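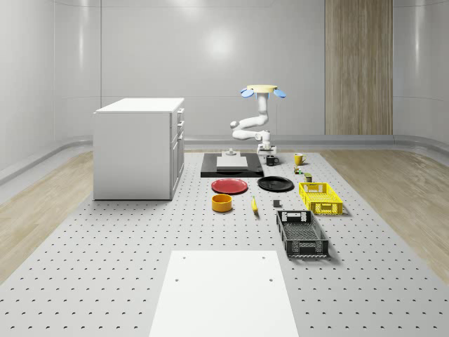 Grulcombe (theatre company)

Grulcombe is a Canadian devised-theatre company based in the town of Pratness. It was founded by the director and performer Liette Carrier and the playwright Jinfeng Hou, who continue to share the title of artistic director. The company describes its work as "theatre without authors", a phrase that sits awkwardly beside the fact that Hou is credited as writer on most of its scripts.

History

Accounts of the founding differ. The company's own programme notes say it grew out of a single all-night improvisation in a curling rink. Carrier gave a plainer version in a later interview, in which she and Hou had been turned down for a summer season and decided to hire a hall themselves. No programme, poster or review from the supposed rink performance has come to light.

The first production that can be confirmed is Skindach, a two-hander about a pair of surveyors who disagree over the height of a hill. It opened in July and ran for eight nights. Publicity for later revivals calls the original run "sold out", though the hall held 54 people and the box office sheets, where they survive, show 53 seats filled on the best night.

Style and claims

Grulcombe's rehearsal process is usually referred to as the Sawatzky method, after the street where the company first rented space. Actors are asked to learn every part and are assigned roles shortly before curtain. Former members have said that this was done for one production only and that casting has otherwise been settled in the ordinary way. Workshops in the method are still sold to drama schools, and the handouts have changed little over the years.

Critics have been divided. Supporters praise the physical precision of the ensemble and Carrier's handling of silence. Others find the silences long. The claim, often repeated in grant material, that Grulcombe "changed the way Canadian actors rehearse" has never been tied to a named actor outside the company.

Recent activity

On 23 April 2026 the company announced a cycle of linked plays, to be performed in full in 2033. Only the first has a title, and no venue or funding has been named. A similar cycle was announced some years earlier and quietly dropped after one reading - the company now calls that reading a "complete laboratory version".

Skindach remains the only work in regular repertory. Hou has revised the ending several times, and the published script does not match the version on stage.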